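ケチャップって何からできてるの? こども食べものノート
9/19/25 Kondulellこども編集室

みんなの家の冷蔵庫、ドアのところ見てみて。たぶん赤いの、いるよね。オムライス、ポテト、ホットドッグ。ケチャップ。
でもなんであんなにドロっとしてるんだろ。トマトってもっと水っぽいのに。きょうはその話。ちょっと長いけど、すきな所から読んでOK。

もとはトマトじゃなかった
びっくりするけどほんと。むかしむかし、アジアの海の近くで、魚に塩をして作るソースがあった。それの名前がケチャップのもとになった、と言われてる(いろんな説あり)。
それがヨーロッパにわたって、キノコやクルミのケチャップができた。色は茶色っぽい。味はしょうゆに近かったみたい。
アメリカでトマトを使うようになって、やっと赤くなった。けっこう後のほう。

トマトの中身はほとんど水
トマトは、ほとんどが水でできてる。1000グラムのトマトをぜんぶ煮つめると、すごーく小さくなる。なべでずっとコトコト。水がゆげになって出ていって、赤いところと味がのこる。これが「煮つめる」。
だからケチャップは、トマトの味がぎゅっとつまってるわけ。

入っているもの
トマト
さとう
す(お酢)
しお
たまねぎ
スパイスいろいろ(シナモン、クローブなど。会社によってちがう)

お酢が大事。すっぱいと、ばいきんがふえにくい。さとうとしおもてつだってる。冷蔵庫がない時代の人のちえだね。すごい。

赤いものいろいろ
トマトの赤はリコピンという色のもと。イチゴの赤はアントシアニンという別のもの。おなじ赤でも中身がちがうんだよ。スイカはどっちかな?(こたえはさいごに)

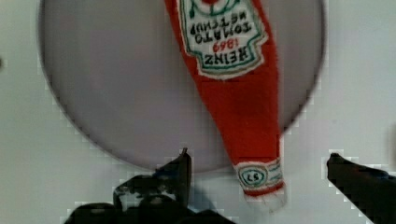 ぬいぐるみのケチャップ。1869の数字がししゅうしてあるよ。
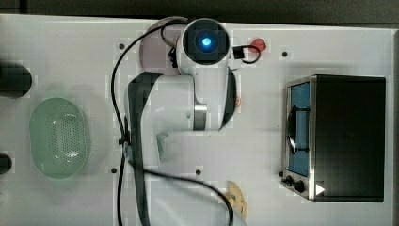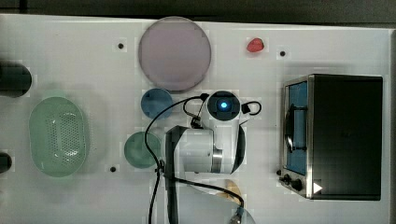

お皿のとなりにはイチゴ。 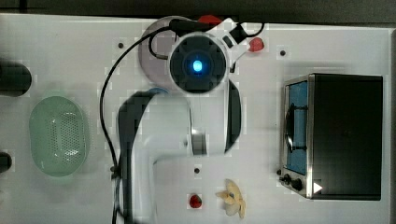

なんでビンから出てこないの?
ガラスのビンをさかさにしても、出てこない。トントンしても出てこない。で、急にドバッ。お皿がまっかっか。やったことある人、いるよね。

ケチャップは、じっとしているときはかたい。でも強い力がかかると、さらさらになる。トマトの細かいつぶやせんいが、じっとしてるあいだはおたがいにつっかえてて、動かすとほどけて流れだすんだって。マヨネーズやはみがきこも、にたなかま。
だから、ふたをしめたままよーくふってから、かたむけるといい。ふたは、ぜったいにしめて。ぜったいだよ。

やってみよう ミニケチャップ
おとなの人といっしょに。火をつかうので一人ではやらない。

よういするもの
完熟トマト 2こ
さとう 小さじ1
お酢 小さじ1
しお ひとつまみ
おろしたたまねぎ すこし

1 トマトのヘタをとる。ざくざく切る。
2 ミキサーにかける。なければざるでこす(つかれる)。
3 小さいなべに入れて、たまねぎも入れて、中火。
4 ふつふつしてきたら弱火。木べらでまぜる。はねるのでちゅうい! あついです。
5 へらでなべのそこをこすって、すじがのこるようになったら、さとう、お酢、しお。
6 もうちょっと煮る。さめたらできあがり。

さめるともっとドロっとする。だから「まだゆるいかな」くらいで火をとめるてOK。
できた分は冷蔵庫に入れて、はやめに食べきる。お店のとちがって、そんなにもたない。
トマト2こだと、ほんとにちょっとしかできないです。えっこれだけ?ってなるとおもう。水がそれだけ多かったってこと。

トマトは野菜? くだもの?
植物の学者さんに聞くと「実だからくだもののなかま」。八百屋さんに聞くと「野菜」。日本ではふつう野菜あつかい。
きゅうりもなすもピーマンも、たねが入った実。にんじんは根っこ。ほうれんそうは葉っぱ。冷蔵庫の野菜を、どこを食べてるかで分けてみるとおもしろいいよ。

トマトの畑
ケチャップ用のトマトは、お店でならんでるのとしゅるいがちがうことが多い。まっかで、皮がしっかりしてて、水分がすくなめ。サラダ用はあわいピンクっぽい色が多くて、やわらかい。
読者のみんなからとどいたおたより、「Lerken農園のトマトはなんで畑にごろごろねてるの?」。ささえの棒をたてないで、地面にはわせてそだてるやりかたです。Lerkenでは6月に花がたくさんさいてました。黄色くて、星みたいな形。

ことばメモ
煮つめる:火にかけて水分をへらすこと
完熟:じゅうぶんにじゅくしていること
せんい:植物の中にある、細い糸みたいなもの
リコピン:トマトなどの赤い色のもと

こたえ
スイカの赤はリコピン。トマトといっしょ! イチゴのほうじゃないんだね。

つぎの号は「マスタードはなんで黄色い?」のよてい。しつもんはGrivton図書室のポストへ。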